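August 16, 2026

Up at the usual time, coffee, then over to Esard before it got hot. I like the building on a Sunday. The bus from Findthorpe was late and I walked the last two stops.

The plan was to get the big room ready for the inventory check. I didn't finish, but I got further than I thought I would. The list from April has mistakes in it. Two lines are printed twice, and the cabinet is on there as number 1432 on one page and 1461 on the next. I crossed out 1432 and left 1461, which is what the purchase book says.

Started with the ceiling and the lights. The list wants the condition of the light fixtures and the ceiling panels written down for every room, so I did that first while my neck was still good. The panels are the white ribbed kind, same as in the hallway at my old job, and they catch dust in the grooves. I wrote "clean when possible" next to them. The long fluorescent light is down as "working." I added the small dark thing on the ceiling to the left of the light as "ceiling fitting, check," as I have no idea what it is.

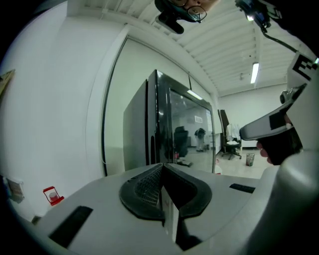
The screens

The list has one projection screen and the back wall has two, a left and a right. I wrote in the second one by hand. They are mounted high up, so anything to do with them means the tall ladder, and the tall ladder is still lent out. The right one hangs at an angle to the other. I put "adjust?" beside it and will let somebody else decide.

I would like the walls painted at some point. They are white now and would be white after, so it is hard to make a case for spending money on it. The quote from Jurić was 200 for the long wall alone, without the paint. I filed it in the folder with the other quotes.

The glass is more urgent. That tall panel with the black frame shows every fingerprint, and with the light strips reflected in it you can't tell from the front what is a smear and what is a reflection. I looked at it straight on and saw mostly the far end of the floor and the banner with the red characters. The way to do it is to stand to one side and go down in strips with a dry cloth. 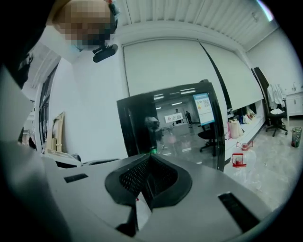 Lunch was bread and cheese from home and a peach that was not ripe. I should stop buying peaches from the station shop.

After lunch I did the floor level. First the water. The jugs are by the white wall, the big clear ones with the red handles, and there are more over by the display cabinet. I would rather have them all in one spot. The Kurkness driver sets them down wherever there is room, and then people take from whichever is closest and the old ones never get used. I wrote a note asking him to put new ones at the back. Also asked about changing the delivery to every 4 weeks, as we never get through them in summer.

The slatted bench is staying. I had it down as a maybe, because the curve means it won't go flat against anything, but I like the orange-brown stripes and it makes a change from all the black, white and gray. The wooden shelf is staying too. The cardboard box needs a label on it, or it will get thrown out by the next person with a trash bag.
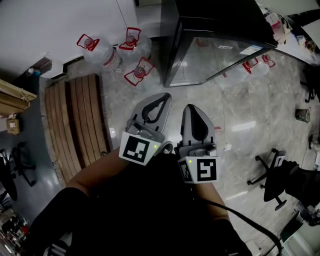 The desk I left alone. It has papers all over it and they aren't mine to sort. I did put a line on the list for it, and one for the office chairs, which are down as "black, on casters" with no numbers at all. I will have to turn them over and look for stickers.

The marble pattern on that floor hides dirt well. There were little white bits lying near the chair that I only noticed when I looked for them. Broom first, then a damp mop, no soap. Soap left streaks the last time and I had to do the whole room twice.

Caught the late afternoon bus. My knees are sore from the floor. Soup for dinner, and I washed the blue shirt for tomorrow.

Still to do: stickers on the chairs, label for the box, ask about the ladder, send the Kurkness note.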